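Section 4. Replacing the Processor

Read this section all the way through before you open the tower. The steps apply to older desktop towers refurbished under the Wetov program. Have the Moges parts kit at hand.

CAUTION: Shut down the computer and unplug the power cord before you start. Press the power button once with the cord out, then wait 30 seconds.

4.1 Opening the tower

1. Disconnect the monitor, keyboard, and all other cables from the back.
2. Lay the tower on its side on a flat, steady surface, with the removable panel facing up.
3. Release the panel and lift it off. Set the screws in the tray.
4. Put on the wrist strap and clip it to bare metal on the chassis.

4.2 Opening the socket

5. Move any cables that hang over the socket. Do not pull on the thin data cables.
6. Remove the heatsink and fan from the processor. If the heatsink sticks, turn it slightly from side to side. Do not pry it.
7. Push the lever down and out, then raise it fully.
8. Swing the metal bracket open and lift the old processor straight up.

Socket empty, bracket open, memory modules not shown in every view:
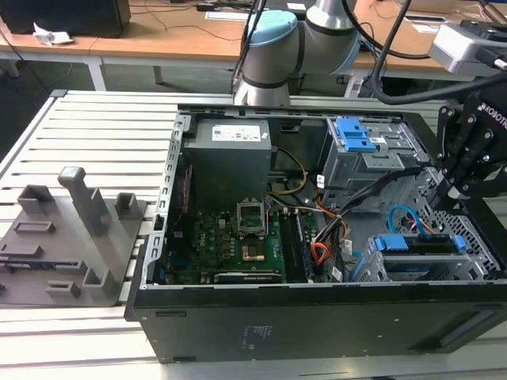
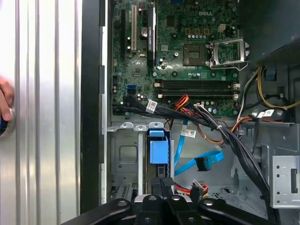
CAUTION: Do not touch the pin area or let anything drop into it. Bent pins are not covered by the Didport service plan. If you have to stop work here, close the bracket and fit the plastic cap from the kit.

4.3 Fitting the new processor

9. Hold the new processor by its edges. Match the notches to the socket and lower it straight down. Do not press.
10. Close the bracket and hook the lever back in place.
11. Apply Trenus paste and refit the heatsink. Tighten the screws a little at a time, in a cross pattern.
12. Plug the fan back in and check that no cable touches the blades.

NOTE: If the computer does not start, see page 174. Most faults at this stage come from a fan plug left off or a memory module not fully seated.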